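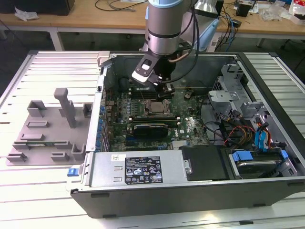
Parties to cross-border supply contracts often leave the seat of arbitration until the final draft. In the Hellwig and Tarnen matter, two clauses named two different seats.

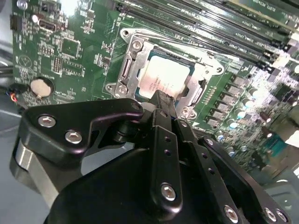
Does the place of the hearing decide the seat?
The seat is fixed by the agreement, and hearings may be held elsewhere.

The Drikumstead contract ran to 39 pages, and the conflict appeared only in an annex.

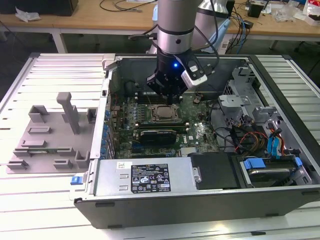
Counsel should therefore read every annex against the main clause before signature.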